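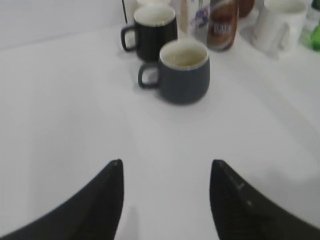 I have come around, slowly and with some grumbling, to the idea that a town library ought to be a little bit noisy. The branch in Jallavel, where I've been going since my kids were small, gave up its hush rule in March, and I was ready to be cross about it for years. I had my chair by the radiator, you see, and my opinions. 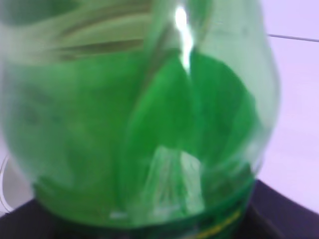
But then I started hearing people — teenagers arguing over homework, a grandfather reading aloud in two voices, new neighbors asking how the bus to Huris works — and I found I was staying longer than I used to. We have plenty of quiet at home, some of us more than we'd like. A public room can afford to give us the other thing. 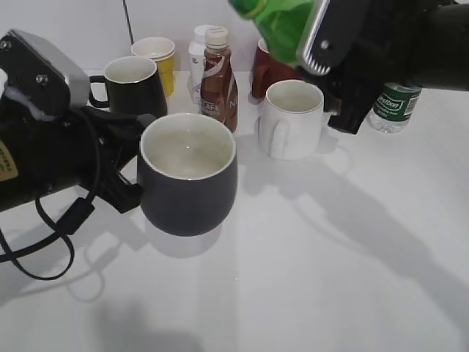
A reader in Barier wrote to me that she studies for her nursing exams at the library because her apartment is never quiet, and where was she supposed to go now? She has a point, and I'd happily give her the whole upstairs, door shut.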